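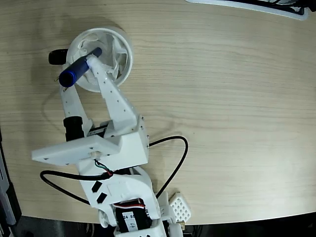
Devendra Negi
Stationery editor, Midden

I let my favorite fountain pen sit since September, and of course the ink dried up inside. If yours is skipping too, try this before you buy a new one!

Step 1: Flush it
Unscrew the nib section and rinse it in cool water (never hot) until the water runs clear. Mine took 21 rinses - I was stubborn.

Step 2: Check the cap
Old ink loves to hide in there, so swab it out with a damp cotton bud.
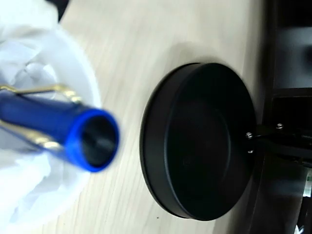

Step 3: Let it dry
Stand the nib on a paper towel overnight, then refill.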